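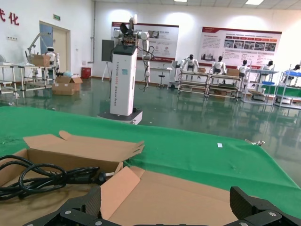 Does it come with the cable or do we buy that seperately? First thing Bustow asked us, and a fair question, the old listing didnt say. Cable is in the box. So is the plug end. Extension is extra.

More questions we get a lot:

What is the Clonosley kit?
Two-finger gripper, wrist camera, mounting plate, power cable, software license. You bring the arm.

Will it fit my arm?
Probably. Plate has 4 bolt holes, standard pattern. Odd flange? Send a drawing before you order. Please, before.

What can it pick up?
Boxes, bottles, folded cloth, small parts. Coiled cable is the hard one. It can do it, but plan on extra practice runs. Not for glass, not for food.

How long is setup?
One morning if the arm is already bolted down. Longer if you're waiting on IT for network access, everybody is.

Do I need to know how to code?
No for the basic pick and place. Yes for anything with two arms.

What's the camera for?
Sees what the fingers see. Recording is off by default, turn it on under Settings > Wrist.

Can I rent?
Yes. 9 week minimum. Rental comes off the price if you buy after.

What does it cost?
$1101 for the gripper set, shipping not included. License renews every July, first year is free.

Who does repairs?
Bastetti does all warrenty work. Ship it in the original carton if you still have it. Torn flaps are fine, just tape it good.

Fingers are slipping, what now?
Wipe the pads. Then check the grip force, anything under 30 percent is too low for cardboard. Still slipping, order new pads, part no. 97.

Is Carhuamaca the same product?
Older model. Same plate, slower fingers. We still sell pads for it but no more software updates.

Returns?
Unused, yes. Used, ask us first. Use the contact form, phones are open til 4 pm.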